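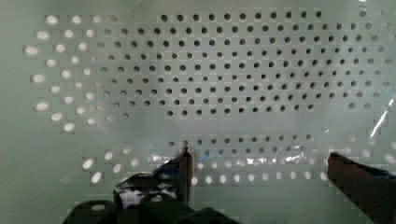

Progress report to the Flellen Fund: the Cabrera kitchens, second period

Prepared by Yayra Dramani, Trurnero Joinery

The grant pays for 78 fitted kitchens in the Cabrera flats, made in our own workshop and finished by hand. At the end of April we had 12 fully signed off, with doors hung, worktops sealed and residents cooking in them. The plan said 20 or so by now. I would like to blame the weather, but kitchens are indoors.

Doors and drawer fronts

We have made 279 door and drawer fronts to date. The sage lacquer has been well behaved. The cream has not. Two batches dried with a faint pink cast that could be seen only in the late afternoon, which is when most people come home and look at their cupboards. Both batches have been rubbed down and sprayed again at our cost, and the supplier has changed the tint. The third batch is cream at every hour we have checked, up to and including half past nine at night.

The painted border on the wall units is now done with a stencil and a small brush. Freehand was lovely and took Jonalyn Sebastian most of a morning per pair of doors. With the stencil she does a full kitchen in a day and claims not to mind. The residents who saw both versions preferred the stencil, a result we have agreed not to discuss in front of her.

Worktops

Oiled oak went into the first eight flats and honed stone into the other four, as agreed. The stone arrived 3 cm thick where we had drawn 4, so the front edge has been built up with a strip beneath. It looks right and feels right, and we got a modest refund. The remaining slabs have been measured before unloading, a habit we recommend.

Handles

You will remember the handles. The Ilta pattern in brushed steel was chosen by residents' vote, and we ordered 200 to start with. They came with screws suited to a door twice as thick as ours. Shorter screws were found locally for the price of a decent lunch. Nothing needs redrilling, apart from one larder door about which the less said the better.

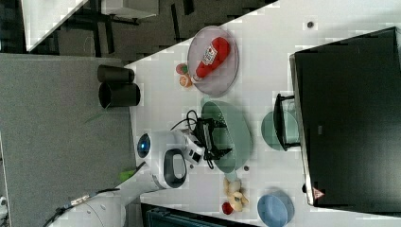 Will the remaining kitchens be finished inside the grant period?
Most of them will, and we are asking for six extra weeks to complete the last block, at no added cost to the fund.

The delay comes down to walls. The drawings show them straight. Those in the first block lean outwards towards the top, so every tall unit has needed a scribed filler, cut on site and lacquered back at the workshop. From the next block onwards we survey each flat before cutting anything, and the fillers travel with the cabinets.

Money

Spending is slightly under plan, mainly through being late. The respray is not charged to the grant. We would like to move the stone refund into soft-close hinges for the corner units, which at present close with some conviction. Please let us know if that needs a form. We assume it needs a form.

Next period

Cabinets for the second block are in assembly and the cream fronts are being sprayed now. Jonalyn will send the survey sheets separately, along with the revised worktop drawings and the key list for the flats.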